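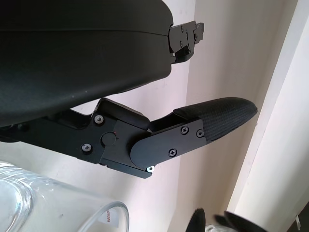 Water on the table

I've been trying to drink more water since October. I don't have a grand plan. I was getting headaches most afternoons, and when I worked out what I'd had by four o'clock it was usually two coffees and whatever was in the soup.

So I bought a pack of six 500 ml bottles from Azevedo, the corner shop by the bus station, and put them where I'd have to look at them. They did get drunk, but mostly straight from the bottle while walking about, and I kept leaving half-full ones in odd places. One turned up behind the printer. Another was in my coat for I don't know how long.

What helped was pouring it out. I started using a small clear cup and leaving it on the white table. If there's water in it, I drink it. If there isn't, I fill it again. A small one suits me better than a pint glass, which I find a bit of a chore by the halfway point.
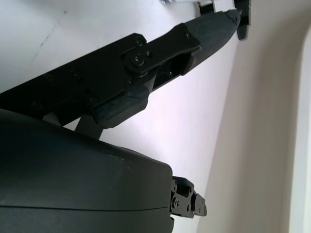
I did try a jug for a while. It was a Pallevex one with a filter in the lid, and the water tasted fine, but it was heavy when full and it dribbled down the front whenever I poured slowly. If I poured quickly it came out in a lump and went over the side of the cup. I gave it to my sister, who has a bigger kitchen and stronger wrists.

Bottles are easier. Hold the cup still the first few times, particularly if it's a light plastic one, and tip the bottle gently until you know how fast it runs. A full bottle needs hardly any tilt. The last third is where I get careless, as you have to tip it right over and then it all comes at once - I've mopped up a good deal of last thirds. I also stop well short of the brim now. It means filling up more often, but I can carry the cup without watching it.

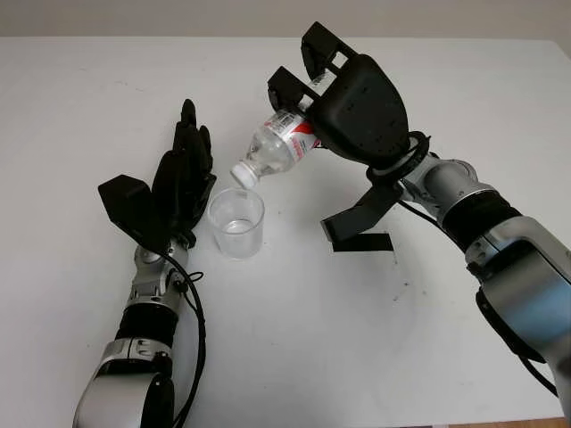 Zübeyde Kılıçarslan wrote in after my last post to say that she'd gone back to tap water and just refills the same bottle, and that it needs a proper wash every evening or it starts to smell. She uses warm water and washing-up liquid and leaves the lid off overnight. I've been doing the same for six weeks and she's right about the lid. I'd been screwing it back on damp.

Zachary Hiebert asked whether I bother with a coaster. I don't, though I probably would on wood. 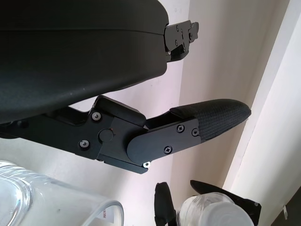
Wiping up is the other half of it. Water on a white top is hard to spot unless you bend down and look across it, so I run a dry cloth over the whole thing at the end of the day whether it seems to need it or not. We had the Dustura spray for a bit, but it left smears and I went back to a cloth and nothing else. The wall gets splashed now and then as well. It's a pale one, as the last photo shows, and tea would be a worry there in a way that water isn't. A tea mark on the hall wall took me most of a morning and half a tub of Grudolix, and I can still find it if I look.

The headaches are less frequent, for what it's worth. I've also cut the second coffee, so I couldn't say which did it. I still need to find somewhere to keep the spare bottles, as they're under the stairs with the hoover at the moment and I have to move one to get at the other.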